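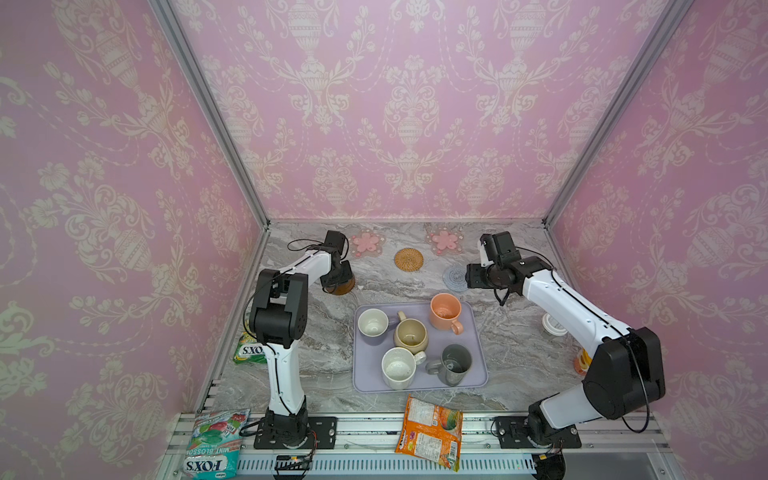
Durkthorpe Tea List - message 2806
Date: 14 October 2026
Subject: Re: Scum on my tea, is it the water or the kettle?

Hi all,

Sorry for the long reply, but this is a subject I have lost entire weekends to and I couldn't let it go by! I'm quoting the original question so people on the digest don't have to go hunting.

> Hello everyone, new to the list and new to Durkthorpe. I moved
> here from the coast over the summer and my tea has been awful ever
> since. Same leaves, same pot, same me. There is a shiny film on top
> after a few minutes, and if I let the cup sit, the film breaks up
> into little plates when I tip it. It tastes flat, too. My black tea
> is the worst, and the green isn't great.
>
> My kettle is an old Omisar and has white crusty stuff on the bottom.
> I never had that before. Do I need a new kettle? Do I need a filter?
> My neighbor says to use bottled water but that seems like a lot of
> plastic for one pot a day. Also I've been drinking my tea plain my
> whole life and would rather not start adding lemon to everything.
>
> Any advice welcome, I'm getting desperate and I've started drinking
> coffee.

Welcome to the list, and please put the coffee down. Your kettle is fine. It's the water. Everybody who moves here goes through this, and I went through it myself after years of living on soft mountain water and thinking I was just naturally good at making tea (I was not).

The town report puts us at 13 grains per gallon, and that counts as very hard. The white crust in your Omisar is the calcium coming out when you boil. The film is the calcium that stayed in the water getting together with the stuff in the tea that makes it brown and brisk. So you lose twice: you get a skin on top, and there's less of the good bit left in the cup. I'm no chemist and I know a couple of people here are, so jump in if I've mangled it.

Things I've tried, more or less in the order I tried them.

1. Descaling the kettle

Do this first, it's cheap and satisfying. Half white vinegar and half water, bring it up to a boil, turn it off, go do something else for an hour. Pour it out, rinse, boil a kettle of plain water, pour that out too. If your kitchen is small, open a window before you start. The smell gets into dish towels and I swear it got into a loaf of bread once. Citric acid does the same job with no smell, and the bulk bins at the co-op have it.

It will not fix the film, though. I want to be clear on that so you don't do it and come back sad. It just gets the flakes out of your cup and the kettle boils faster and quieter. I do mine once a month now and it takes me no effort at all, except in February when I forget everything.

2. A filter pitcher

This is what most of us ended up with. I have the Probert one, the tall one with the blue lid that never quite sits right. With a new cartridge, the difference is huge - clear tea, bright color, no skin at all. The trouble is that the cartridge gives up much sooner than the little indicator says it does. In water like ours I'd go by the tea and ignore the light. When the film comes back, the cartridge is done, whatever the lid thinks.

A thing that took me way too long to learn: keep the pitcher in the fridge and only filter what you'll use in a day or so. I used to leave it on the counter by the window and it grew something green. I scrubbed it and pretended that hadn't happened, and then it happened again.

3. Bottled

Your neighbor isn't wrong, it works. But check the label. Some spring water is as hard as what comes out of our taps, and then you've paid for the same scum. Look at the total dissolved solids and stay under 200 if you can. I went the other way too and tried pure distilled, and I really disliked it. The tea came out sharp and thin and somehow empty. Mixing a little tap water into distilled was far better, and if you're the type who enjoys fiddling (I am), you can spend a happy afternoon making the same tea with different mixes and writing on sticky notes.

My favorite mix is three parts distilled to one part tap. For green tea I go a bit softer than that. A gallon jug lasts me longer than you'd think, and I refill it at the machine outside the grocery store on Probert Road (no relation to the pitcher, as far as I know), so it isn't a new bottle every time.

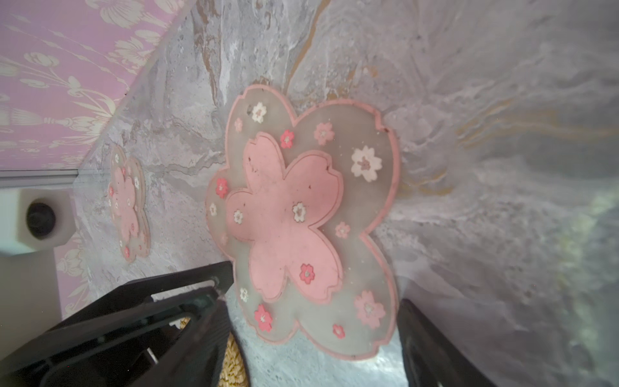

Cherry blossom coaster on marble.

4. Changing the tea

Some teas just stand up to hard water better, and this may be the easiest thing of all for you. Anything sold as a strong breakfast blend is usually built to cope. The delicate first-pick stuff from high gardens is the most disappointing in our water, and it hurts because it's also the most expensive. The tea counter at Grultis used to have a house blend made with towns like ours in mind, lots of broken leaf, quite malty. I haven't seen it lately. If anyone knows whether they've dropped it or just moved it to a different shelf, please post. I bought the last two tins I saw and I'm feeling guilty about it, though not enough to share.

Roasted oolong is my other suggestion. It doesn't seem to care what you do to it. I've made it with water straight from the tap, forgotten about it through an entire phone call, and still enjoyed it.

For your green tea, try turning the heat down before you spend any money. Hard water and boiling water together are really rough on it. Let the kettle stand with the lid open for a few minutes, then pour. And don't reboil water that's been sitting since the morning! I know we all do it.

5. Lemon

You said no lemon and I respect that. I'll only mention that it takes a tiny amount to clear the film, a drop or two, and you won't taste it. A small pinch of citric acid in the kettle does the same. I did this for a whole winter and served it to people and not one of them asked me about it. Skip this one if you take milk, for obvious reasons.

While I'm at it, milk hides the look of the film a little but it doesn't do anything for the flat taste. If anything I notice it more.

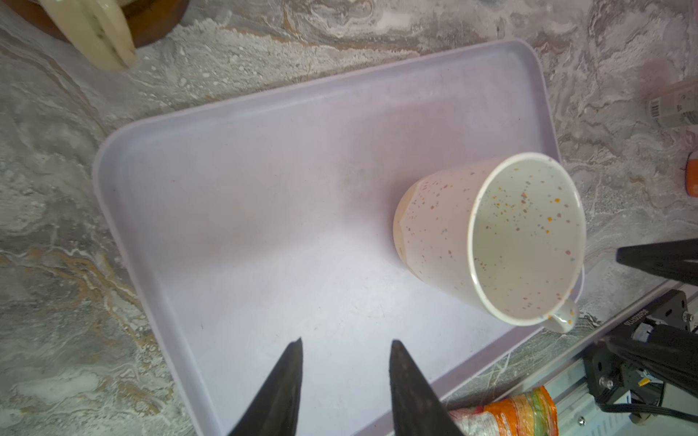 6. Cups and pots

The same gunk that makes the film sticks to the inside of your cup as a brown ring, and in our water the ring builds up fast. Baking soda on a damp cloth takes it right off, and it's gentle on glaze. I don't use scouring pads anymore after I took the shine off a cup I loved. Speckled cups hide the ring very well, and you can decide for yourself if you see that as a good thing or a bad thing. For the pot, fill it with hot water and a big spoon of baking soda and leave it overnight. The spout needs a bottle brush.

Unglazed clay pots are a different story, never put soap or soda in those. There was a long fight about this on the list a while back and I'm not going to restart it. It's in the archive at message 799 if you've got the evening free, and you'll want snacks.

7. A whole-house softener

I get asked about this a lot. Ours came with the house and I don't use it for tea. The regular kind swaps the calcium for sodium, so the film goes away, but to me the tea tastes oddly slick, like it's been thickened. Other people on here can't tell the difference at all. If you have one, see if the kitchen cold tap skips the softener, plenty of them do, and then you're back to filtering anyway. Great for the shower, I'll give it that.

So if I were you: descale the Omisar tonight, borrow a filter pitcher from somebody for a few days before you buy one, and try a cup side by side with plain tap water. Use white cups for that, or glasses, so you can see the color. Then tell us what you got! I love hearing about this stuff and the list has been way too quiet since the summer.

One more question back at you, what are the leaves you're using? You said black but not which. If it's a Darjeeling then everything I wrote goes double.

And does anyone have a spare Probert cartridge I could trade for some of that oolong? The store is out again and my pitcher has been making scum since yesterday.

Off to put the kettle on.

--
You are getting this because you subscribed to the Durkthorpe Tea List. To leave, send a blank message with "unsubscribe" as the subject. Please trim your quotes when replying.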